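Wednesday, May 6, 2026

Clustmont, second day on the handling rules. Harries wants the draft by the end of the month and still has no opinion on section 2, so I am writing it as I would want to use it.

Rule as it stands: the operator closes the fingers only when the object is between both pads, and opens them fully before moving off. Seon-mi Kwak wants "fully" replaced by a figure. I agree in principle, but the Rasstead units and ours do not open to the same width, so one figure would be wrong for one site. Left as "to the stop" for now.
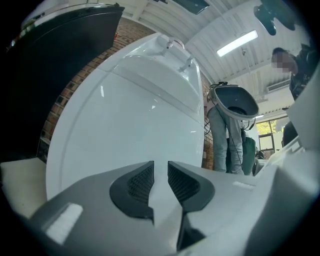 Cables took up most of the morning. The April text says a trailing lead must be "managed", a word that can't be checked. Changed to: the lead is held or coiled by a named person, or it is unplugged. Seon-mi would add a minimum distance from any basin or tap. I have put that in as a separate clause, distance blank, pending the electrical standard.

Went through the Trakska log after lunch. It has 3,502 entries, of which 359 carry no operator initials. Those can't be used under our own rule 13, which I wrote, so no complaint from me. Will ask Rasstead whether the rota covers the gaps.
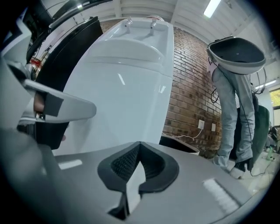 Faces: blurring to be applied before any file leaves the site, not at review. Harries objected on grounds of time. Kept it in.

Open points: finger width, basin distance, who signs for headsets returned without their leads. Also need to renumber everything after section 2. Train at ten past six, missed it, got the next.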